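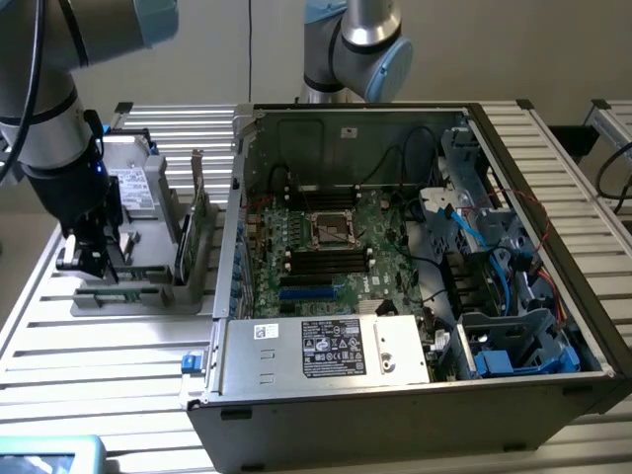

The Night Build

The planner had stopped at the same step for the third night, and she had stopped being surprised by it. The log said: grasp pose rejected, contact uncertain. It had said that at nine and again at ten.

She worked the late shift at Pruvost because the building in Hosamcombe was quiet then and the network was fast. The task was called Grorik, after a river somebody in the planning group had grown up beside. Its job was to put the parts back into a desktop computer in an order it worked out for itself. She had written most of the code that decided what to do when a step went wrong.

At present it did very little. It waited 30 seconds, asked the wrist camera for another look, and scored the pose again. If the score was low it waited again. After 900 seconds it gave up and sent her a message.

She opened the last view the planner had saved and put the score map next to it. 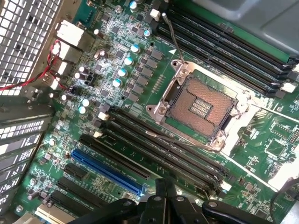
Wrist view at the socket, retention frame open.

The map was green over the memory slots and green over the long blue slot. Over the pins it was gray, the color Guneden's perception library used for "no opinion." She had read the library's notes twice. They said that fine repeating patterns could confuse the depth estimate, and that the user should supply a prior.

"A prior," she said to the empty office.

She thought about her father, who had fixed radios at the kitchen table. He never looked at the small parts first. He looked at the big screws, and from the screws he knew where everything else had to be.

So she wrote it that way. The planner would find the screws that held the frame, fit a plane through them, and take the pins as lying at a fixed depth below it. It came to nearly 60 lines, with the tests. She ran it against the saved views and the gray patch turned a pale green. She changed one threshold, did not like the result, and changed it back.

Then she cleared the fault and let the arm go.

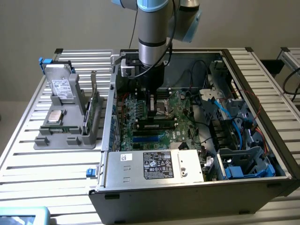

She kept one hand near the stop button and read the log as it came in. Plane fitted. Residual low. Approach speed 2, the slowest setting she had. The joint torques drew flat lines across her other screen, one above the next, and she noticed she was holding her breath.

Contact expected, said the log.

Her phone buzzed on the desk and she let it buzz. The line for the wrist torque rose a little, then held.

Contact confirmed, said the log. Next step?

It had never asked her that before. She looked through her own code for the place where the question was written, and she was still looking when the cleaners came in.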